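8 Sep 2022, sewing bench

Second go at the pouches for the Tumbridge order. Puckered cotton from Traston is easier to cut than the last lot, but it creeps under the foot. Dropped the iron to a press cloth only. 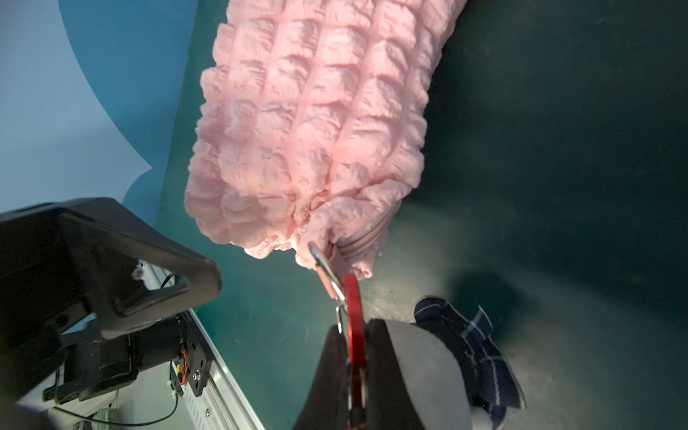
ZIPS AND PULLS

Pink pouch has the fabric tab on the metal pull, red carabiner through it. Tab cut at 40 mm. Try 5 mm seam at the zip end next time, the bunching there bothers me. Navy with white stitching still to be sorted.

Soft toys next, pink curly one first. Check the seams by the head. 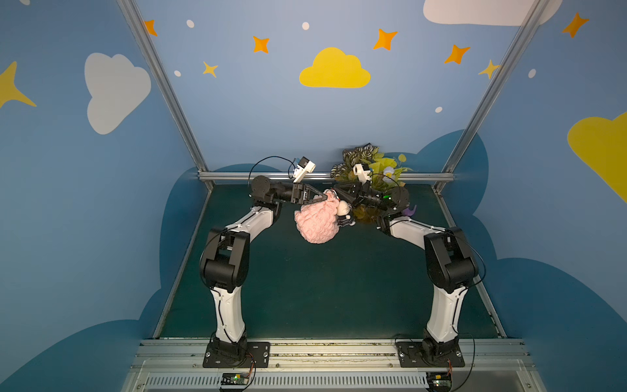 How long should the zip be for the small pouch?
200 mm, with 20 mm spare for trimming.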